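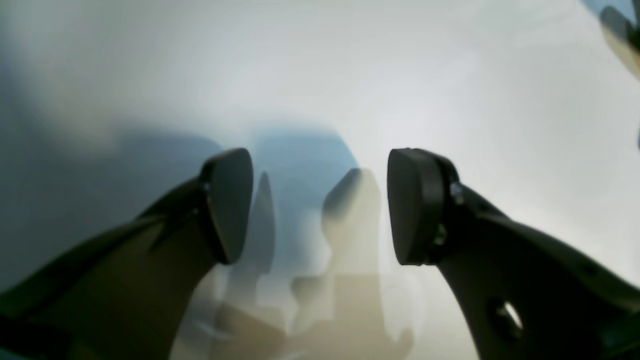

Chapter 3
Budgeting for Grippers and Other End Tooling

A first request for automation funds often lists the robot arm and little else. The parts that touch the product are left for later, although they wear sooner and are changed more often. A two-finger gripper with rounded black pads is a modest purchase beside the arm that carries it. Over the life of a work cell, its pads, screws, and spare fingers form a separate budget line and should be planned as one.

This chapter follows the Cadico packing plant as it prepares to equip its Ongart line. The plant received a quotation from Argate for the arm and set aside $800 per station for finger tooling. By October, nearly 30 percent of that amount had been committed to replacement pads, and no money had been assigned to the hours needed to fit them.

After completing this chapter, the reader should be able to:

Separate purchase costs from recurring costs
Estimate a yearly allowance for wear parts
Compare supplier quotations that cover different items
Prepare a spare parts list for approval

3.1 What the Quotation Leaves Out

Supplier quotations differ in scope. The Argate quotation contained 23 line items. Installation was included; operator training and spare fingers were not.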